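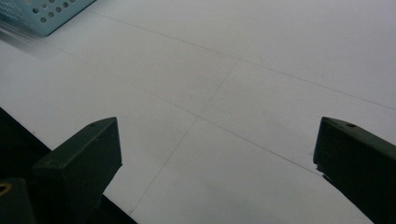

Why Does a Basket Have Holes?

July
By Aoi Sasaki

Search Grerura for Kids Go

Do you have a basket in your home? Maybe it holds toys, or socks, or the cloths for cleaning. Look at its sides. Many baskets are full of small holes. Some holes are round and some are square. When I was little I thought the holes were only for decoration, but they have several jobs.

The first job: letting air in

A cloth that was used for wiping the table is often a little damp. Damp means there is still some water in it, even if you cannot see the water. The water leaves the cloth very slowly and goes into the air. We call this evaporation.

If you put a damp cloth in a box with closed sides and a lid, the air inside the box soon has a lot of water in it. Then it is hard for more water to leave the cloth. After a day or two the cloth may smell bad, because tiny living things called bacteria and mold like damp places.

In a basket with holes, the air can come and go. It carries the water away, and new, drier air takes its place.

The second job: using less material

Every hole is a place where there is no plastic, no metal and no wood. So a basket with holes is lighter than a box of the same size with solid walls. It is easier to carry up the stairs, especially for a person who is seven years old.

You may ask, does the basket not become weak? It becomes a little weaker, yes. But the thin parts between the holes are joined together like a net, and they share the weight. At the top there is usually a solid rim with no small holes in it. The rim helps the walls to keep their shape.

The third job: seeing inside

Through the holes you can see if the basket is full or empty. My friend Hae-won Sung keeps her baskets on a high shelf in her kitchen in Serndale, and she looks up at them from below to know which one has the dish towels.

There is often one bigger hole too, long and narrow, near the top of a side. This one is for your fingers. It is a handle!

Baskets are very old. People were weaving them from grass and thin branches more than 4000 years ago, and those baskets also had small gaps where the air could pass.

What happens when a cloth falls in a heap?

A cloth is soft, so it does not keep a shape by itself. If you drop it on a table, it makes folds and wrinkles. 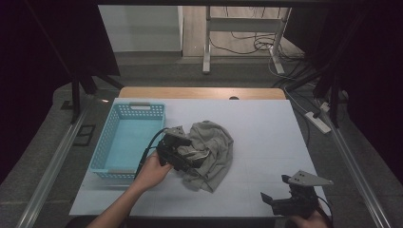

In a heap like this, some parts of the cloth are hidden deep inside the folds. The air touches the outside parts easily, but it cannot reach the inside so well. For this reason a damp cloth in a heap dries slowly, even on a warm day. The same cloth spread flat will dry much faster.

A heap also takes more room. Between the folds there are pockets of air, and you cannot put anything useful in them. When you fold the cloth, you push this air out.

Try it yourself

You need two small cloths of the same kind, some water, and a basket with holes.

1. Make both cloths wet and squeeze them well over the sink.
2. Hang one cloth flat over the rim of the basket.
3. Drop the other one inside, in a heap.
4. Touch both of them after one hour, and again after two hours. Write down what you feel.

If you have a third cloth, you can put it in a plastic box with a lid and compare. Please take it out again before bedtime - I forgot mine for a week and my mother was not happy.

How to fold a small cloth

Put the cloth on a clean, flat table. Pull the corners gently until the big wrinkles are gone. Bring one side over to meet the other side, and smooth it with your hand. Then fold it one more time the other way. Put it in the basket with the folded edge up, so it is easy to take out.

Words to remember

Damp: a little wet.
Evaporation: when water becomes a gas and goes into the air.
Rim: the top edge of a basket, a cup or a bowl.

Last updated: July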